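4.2 床面作为叠衣台：软表面上的衣物堆

家务研究文献向来偏爱桌子。桌子平整、坚硬、高度合适，几乎所有讨论叠衣动作的著作都默认受访者家里有这样一张桌子，而且上面没有放东西。我们最初的访谈提纲也是照此写的，第一个问题便是“您通常在哪张桌子上叠衣服”。提纲用到第二户就作废了。受访者看了我们一眼，把一堆衣服倒在了床上。

本研究共走访12户家庭，收集衣物整理片段104段。按照表面类型归类之后，以床、沙发、铺了毯子的垫子等软表面为主要叠衣场所的片段占了多数，真正使用桌面的只有2户，其中一户还是因为床被猫占着。Coşkun在编码会议上提议把“桌面”一栏改名为“其他”，我们认真讨论过，最后出于对前人文献的礼貌保留了原名。

4.2.1 软表面的性质

软表面对整理工作的影响可以从摩擦、形变和图案三方面来谈，前两项较为人知，第三项则常被当作装饰问题略过。

先说摩擦。棉质或绒质的床面会咬住衣物，抹平一只袖子时，底下的布往往跟着一起走。受访者的应对办法各不相同：有人用前臂压住一端，有人干脆把衣服提起来，在空中对折好再放下。Layug称后一种做法为“悬空派”，与“贴面派”相对。两派在访谈中都表示对方的方法浪费时间，而我们记录到的用时差别小到不值得写进表格。

再说形变。垫子受压便陷下去，叠好的衣物会朝凹处慢慢倾斜，叠到第四五件时，整摞往往已经有了自己的主意。把这一摞搬进衣柜，是全过程中最容易返工的一步。有位受访者把它形容为“端着一碗满汤走路”，她随后示范了一遍，那碗汤洒在了走廊里。

最后是图案。家用床品大多印花，衣物也大多有字有色，浅色小件放在浅色花布上极易漏看。我们在田野笔记里多次读到“收完了”三个字，下一行则是“又找到一只袜子”。以纯色床单为底的片段里，这种补记要少得多。我们无意据此建议任何人更换床单，何况花床单的主人对自己的品味都相当坚定。

4.2.2 衣物堆的构成与读法

本文所说的“堆”，指衣物在分拣之前未经排列的聚集状态。既有分类体系（包括我们自己在Firkwood试点中使用的那一套）假定一堆衣物可以按件清点，实际操作中却很难做到。堆里的衣服互相遮挡，露在外面的往往只是一角布料、半行印字或者一截系绳，整理者据此推断下面压着什么，推断错了就重来。

我们把这种推断叫作“读堆”。图3是一个适合说明读堆的例子：居中的紫色衣物皱成一团，上缘翻折，白色字母“POLO”之后的部分藏进了褶子里；它的右上角后面探出一角蓝绿色衣料，上面有小字；左侧白色的一件堆成软褶，下方前侧带一点红色的系带或细绳。三处线索的分量并不相等。大字印花能让熟悉这件衣服的人立刻认出它来，露出的一角只给出颜色，至于那点红色，对家里人也许足够了，对研究者则只够写一条带问号的编码。

读堆能力与熟悉程度的关系，在编码阶段暴露得很彻底。两名编码员独立标注同一批静态画面，对颜色的判断大体一致，对“这是什么衣服”的判断则常常各执一词。一件团起来的白衣服，一人记为上衣，另一人记为睡裤，会上各自陈述了理由，都很有说服力。我们最终把类别放宽为“衣物，白色”，一致性系数随之大为好看。这一改进在方法上有多少价值，留给审稿人判断。

4.2.3 周边物件的参与

床上的整理从来不只涉及衣服。毯子、靠垫和卷起来的被子会围出一圈边界，把衣物堆圈在中间。图3的熊猫花布四周便是如此：后面有一块蓝灰色布料覆盖的物件，右侧是一条弯过来的粉色毯子，左上方还有颜色鲜艳的条纹卡通猴子图案织物。这类围合在我们的材料里很常见，受访者多半说是随手放的。随手与否暂且不论，围合确实会产生后果：它缩小了可用面积，也挡住了滚向床沿的小件。

由此可以提出一个不太庄重的概念，即“床面的有效台面”。它等于床的面积，减去被子、毯子、玩偶、充电线以及已经叠好而不敢再碰的那一摞。Eravex量表中的“工作面充足度”一项要求受访者填写床的尺寸，我们照做了，所得数据十分精确，与任何其他变量都没有关系。后续版本改问“现在还能放下几件摊开的上衣”，回答粗糙了许多，却终于能够解释受访者为什么把裤子叠在椅背上。

季节同样改变有效台面。12月补访时，厚被子上床，有效台面普遍缩水，厚衣服又比薄衣服更占地方，两项叠加的结果是不少家庭改为分批整理，每批只取堆顶的几件。堆的下半部分因此可以存在相当久。Casus小组曾询问这一部分是否应算作“待整理”，有受访者答道，那叫“常备”。我们照录，并为此新增了一个编码。

图3　熊猫花布软面上未经分拣的小堆衣物，可辨者有带“POLO”字样的紫色衣物、右上角后方的蓝绿色衣物及左侧的白色衣物。
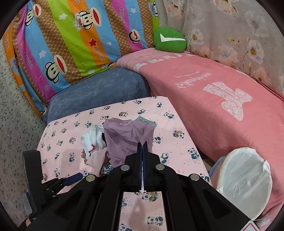

4.3 分拣顺序与返工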